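Against the cable drawer

Most offices keep spare cables in one deep drawer, and most offices buy cables they already own. I think the two facts are related. At Culthorpe we emptied ours in September: 521 leads, of which roughly 200 had no surviving device.

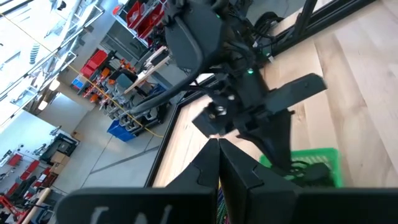 Green basket, perforated rim, on the tabletop.

The usual remedy is labelling. Labels help with identification but do little for retrieval, as a labelled lead in a knot is still in a knot.

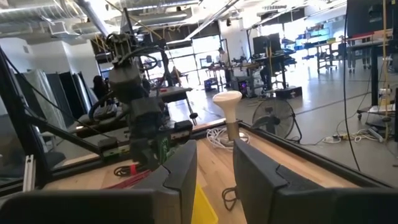

I would coil first and sort second. A loose loop, folded long, takes up less depth than a round coil and pulls free of its neighbours.

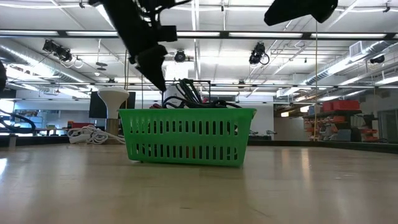
Two bins or twenty

The Murnix method gives every connector its own compartment. It fails once the compartments outnumber the types anyone can remember. Two open bins in different colours are enough for a small office, with the rest laid out on a table until a decision is made.
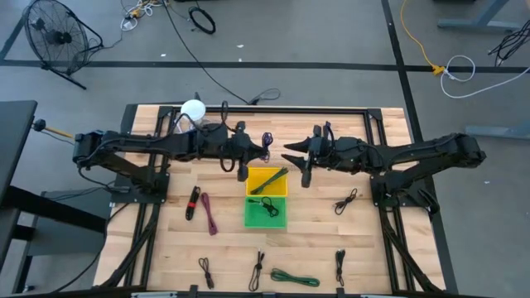
Colour should be treated as a hint. A purple lead is easy to find among black ones, but it says nothing about rating or length.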